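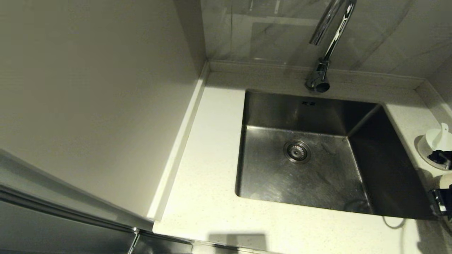
A stainless steel sink and gooseneck faucet set into a speckled cream countertop.

Notes from the Money Desk: sending dollars overseas without losing your shirt

A good many of you have written in since the July issue asking about foreign transfers, and I'm so pleased you did, as it gives me an excuse to go on at length about a subject my family has banned at the dinner table. Some of you are paying for a child's studies, some are settling an estate, and one lovely household in Luvesbridge is slowly buying a share of a cottage from relatives abroad (lucky things!).

The first thing I'd look at is the gap between the rate you see on the news and the rate you're offered. The news rate is the midpoint, what the big players trade around, and the rest of us get something a bit worse. A teller may tell you quite cheerfully that there's no fee at all, and that may well be true, but the margin is tucked inside the rate. On a larger transfer our members have seen that margin come to almost $200, which would buy a fair few groceries at the Burnthorpe co-op.

So ask for one number: how much will land in the other account, in the other currency, after everything has been taken off. Ask each provider at close to the same time of day, because a quote from breakfast and a quote from mid-afternoon can't be fairly compared when the loonie is having one of its jumpy spells. Write them down side by side. I use the back of an envelope and have never felt the need for anything fancier.

Then there's the matter of timing, which is where people tie themselves in knots. I have been following the Canadian dollar for longer than I care to admit and I still couldn't tell you where it will be by the end of next month. Oil prices push it about, so does the Bank of Canada, and so does whatever is going on south of the border. If you have a bill due on a certain date, you might split it into 3 transfers over the weeks beforehand and take the average. You won't get the best rate of the season that way, but you won't get the worst one either, and you can stop checking your phone in the checkout line.

For those with regular payments, a forward contract lets you fix a rate now for transfers up to 12 months out. You'll usually be asked for a deposit, and if the rate moves your way afterwards you're still held to the one you agreed on, so do read the terms with a cup of tea and your glasses on. Limit orders are gentler. You name your rate, and if the market never gets there, nothing is sent.

We've put a plain comparison worksheet at the front counter of the Burnthorpe and Huria branches, and the Minami branch will have theirs once the printer is behaving again. Bring your filled-in copy along to the evening drop-in if you'd like someone to go over it with you. The kettle goes on at 6:30.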